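飲みかけの緑色のボトル、持ち寄って片付け Drukolcombeの共用キッチン

共同住宅Drukolcombeで12月、共用キッチンにたまった飲み物のボトルを整理する「飲みかけの日」が開かれた。住民16人が参加し、冷蔵庫と棚の中身をすべて台の上に出して、残すもの、飲んでしまうもの、処分するものに分けた。

呼びかけたのは、2階に住むSharada Thevarさん。インド南部の出身で、日本に来てから長く飲料の輸入会社Wikicoで働いている。Thevarさんによると、キッチンの冷蔵庫には、開けたあとに持ち主が分からなくなったボトルが秋ごろから増えていた。夏には住民の一人が他の人の飲み物をまちがえて飲み、小さなけんかになったこともあるという。

「名前を書けばよい、という話は前からありました。でも、ペンがキッチンにないのです。それで、まずペンを買うことから始めました」とThevarさんは話す。

作業は午前10時に始まった。はじめに冷蔵庫の中を空にし、棚板を外して洗った。そのあいだ、ボトルは種類ごとに台の上へ並べられた。集まったボトルは全部で33本だった。水、炭酸飲料、果汁のほか、今回とくに多かったのは緑色のボトルである。外国から取り寄せた飲み物もあり、ラベルの文字が読めない人のために、読める住民が紙に内容を書いてそばに置いた。

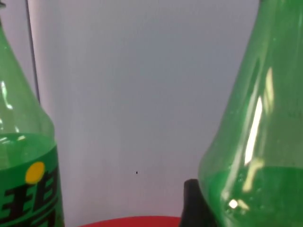 分け方のルールは、前の週に廊下の掲示板に張り出された。開けていないものは棚に戻す。開けてあるものは、持ち主が名乗り出れば名前と開けた日を書いて冷蔵庫に戻す。持ち主が分からず、いつ開けたのかも分からないものは、中身を捨てて容器を洗う。はじめの案では「においを確かめて決める」となっていたが、住民から不安の声が出たため、この部分は消された。

参加した住民のうち、3階の会社員の男性は「自分のボトルが2本出てきた。1本は買ったことも忘れていた」と恥ずかしそうに話した。男性は同じお茶をまとめて買う習慣があり、飲み終わる前に次を開けてしまうことが多いという。1階の学生は、500ミリリットルの小さいボトルを買うようにすれば残りが出ないと提案した。これに対して、ごみが増えるという意見もあり、話し合いは昼食の時間まで続いた。結論は出ていない。

空になったボトルは、ふたとラベルを外してから中をすすぎ、つぶして資源ごみの袋に入れた。形のよいものは、1階でRerinentという植物の教室を開いている住民が引き取った。上の部分を切って、冬のあいだ苗を寒さから守る覆いに使う予定だ。色のついたボトルと透明なボトルで苗の育ち方に違いが出るかどうかも、教室で見てみたいとしている。

昼には、Thevarさんが豆のカレーを作り、住民に出した。スパイスは近くの食料品店Naiduから届いたもので、代金は参加者が少しずつ出した。開けていない飲み物のうち、持ち主が「みんなで飲んでほしい」と言ったものも、このとき食卓に並んだ。甘いお茶はカレーに合うかどうかで意見が分かれたが、子どもたちには人気があった。

冷蔵庫には、この日から新しい決まりができた。ドアの棚の一番上は「だれでも飲んでよいもの」、その下は名前のあるものだけを置く場所とする。ペンはひもで冷蔵庫の取っ手に結ばれた。背の高いボトルはドアの棚に入らないことがあるので、中の段に専用の場所を一つ作った。横に倒して入れることは、前に中身がこぼれて野菜が使えなくなったことがあり、禁止になった。

住民のあいだでは、冷凍庫も同じように整理してほしいという希望が出ている。Thevarさんは「冷凍庫はもっとたいへんです。何の肉か分からないものがあります」と言い、次の回は冷凍庫を空にしやすい寒い時期に行いたいと考えている。時期が決まれば、掲示板で知らせる。当日は保冷箱を持っている人に貸してほしいということである。

参加の申し込みは必要なく、エプロンとふきんは各自で用意する。キッチンは作業のあいだ使えなくなるため、朝食は10時までに済ませるよう呼びかけている。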